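Week 3 handout: Good practice at a shared robot bench

Hi all! Last week ran long (my fault, I got going on Gestville and couldn't stop), so I promised to write up the rules for working around the two-arm setup. Aravind Rai and I use these ourselves, and Deepika Chettiar will be checking you on them in the lab.

Before you power anything

Walk the bench once. I mean physically walk it, hands out of your pockets. Know where the stop button is, and say out loud that you're about to start. Yes, you'll feel silly. I still do it after 906 logged runs and I still feel silly.

Stay outside the floor marking while the arms are live. If you need to reach in, stop the arms first -- pausing the program doesn't count as stopping.

Speed

For a new routine, start at 10 percent and leave it there until you've seen 3 full runs with no surprises. Muthu Kotian asked whether you can skip this when you've only changed one waypoint. No! One waypoint is plenty to send an elbow into a wall.

Hand tools

Anything with a blade or a point gets extra care once a gripper is going to pick it up. My rules for tidy-up tasks:

Lay scissors down closed. Keep tools far enough apart that the fingers can get around one without nudging its neighbor. Plan the carry low, with the sharp end down, and never over the side where a person is standing. Pick one hook per tool and write it in your task sheet before the run.

Look at the tabletop and the pegboard together when you plan, and watch where the cables run too, especially near the front edge.

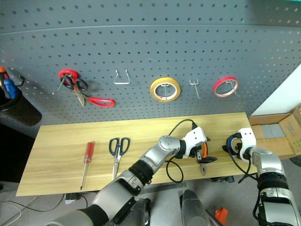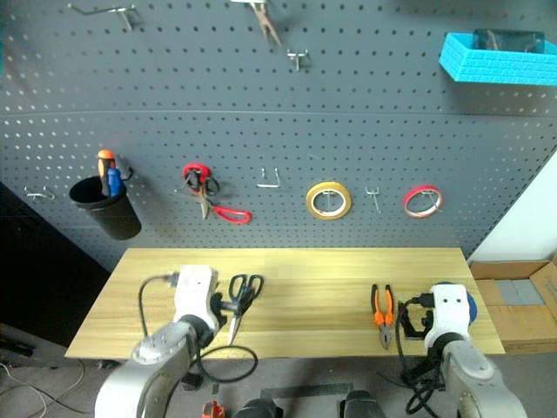

Scissors and pliers, with both arms at the table.

When something gets dropped

Let it lie. Stop the arms, wait for them to settle, then pick it up. Write down what fell and which step you were on (Mwajuma Makori's log from October is a lovely model, ask her for a copy).

For next time

Bring your task sheet for the Baltitz exercise, in pairs. Two pages at most, please!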